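Search this book Search Go Advanced search

Chapter 3
Getting the Reader Into Book Two

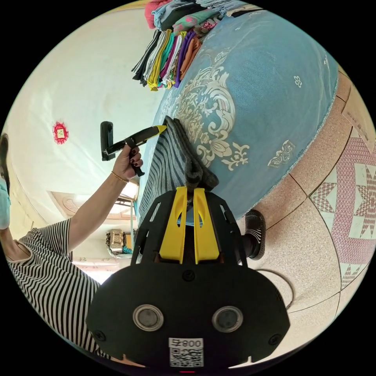

Sequels. Harder than first books, most of the time, and for a dull reason: two kinds of reader turn up. One finished Book One last night and is still mad about the ending. The other grabbed Book Two off a library cart because it had a ship on the cover. Same page one for both of them. This chapter is about that page, and the 3 or 4 after it.

We looked at single-book openings in Chapter 2. Most of that still holds. Start close to trouble, keep the weather short, don't name six characters before lunch. What changes is the load. A second book has a past that happened on paper, and some of it has to come along.

Before you start: pull out the middle-grade adventure you outlined at the end of Chapter 2. If you didn't outline one, do it now, half a page is fine. You'll need something to practice on.

The running sample

We'll use one made-to-order series all the way through the chapter so you aren't flipping around. Book One is The Lamps of Purndale. A brother and sister, twelve and ten, live above a chandler's shop in the harbor town of Purndale. Their aunt goes missing. They find out she's been drawing maps for a smuggler's company called Vitow, and that one map is wrong on purpose. Book One ends with the shop burned, the aunt still gone, and the kids hidden in the hold of a grain barge going upriver. 296 pages, fairly quick ones.

Book Two is The Beaulieu Ferry. Starts upriver, at a crossing called Beaulieu, a few weeks later. April, cold, river high.

So what does page one owe the reader? Not much. Less than you think.

The recap problem

First drafts nearly always open with the recap. Here's one, and it isn't terrible:

"It had been three weeks since the fire. Three weeks since they had learned that their aunt, who had raised them from babies, was secretly a mapmaker for the Vitow Company, and that the map of the northern channel was false. They had lost their home, their friends, and nearly their lives."

Clear enough. A new reader could pass a quiz on it. But nothing is going on. Nobody wants anything in that paragraph, it's all had and had and had. And the returning reader is skimming by the second line, which is a bad habit to teach someone on page one.

Compare:

"The ferryman wouldn't take the coin. He turned it over, saw the scorch on it, and handed it back across the rope. 'Where'd you get money that's been in a fire?' he said."

Same fire. The returning reader knows right away. The new reader gets a question and a man who might be dangerous. And the kids need to get over that river, so there's a want, there's somebody in the way. The aunt can wait for page four. The map can wait longer then that.

What to carry, what to leave

Make a list of everything that happened in Book One. All of it, ugly notes, no full sentences. Then mark each item one of three ways.

Now. The reader can't follow the first scene without it. Usually a very short list. For the ferry: two kids, alone, running.

Soon. Needed before the end of Chapter Two. The aunt. Vitow, at least the name and that it's bad news.

Later or never. The shop cat. The argument about the boots. The whole middle section at the lighthouse, however proud of it you are.

Most students mark too much as Now. Go back over it and move half down a row. Then try the scene. If it breaks, move one thing back up, not five.

Ways to slip it in

Objects. The scorched coin. A coat that's too big and has someone else's name in the collar.

Lies. A kid telling a stranger a false story about where they came from has to dodge the true one, and the shape of the truth shows through. Very useful, cheap too.

Disagreement. The sister thinks they should have stayed and looked for the aunt. The brother doesn't. Let them fight about it in whispers. Careful here: no "as you know, our aunt is a mapmaker." People don't fight like that.

A new character who asks. Works once. Twice if the second one is funny.

The gap in time

How long between books? Short gap, hours or days, keeps the chase hot but gives you tired, hungry kids with no room to have changed. Long gap, a season or more, lets them grow, but now you've got two things to explain, Book One and the months after it. Wikmont, the third book in our sample series, jumps a full year and pays for it with a slow first chapter. We'll take that one apart in section 3.4.

Whatever you pick, get it on the page early. One line. Ice on the rope, hair grown out, a boot that doesnt fit any more.

Try it

Write the first page of your Book Two with no past perfect at all. No "had." You'll hate it for ten minutes. Then put back only the ones the page falls over without, and keep both versions, you'll be marking them up in section 3.2.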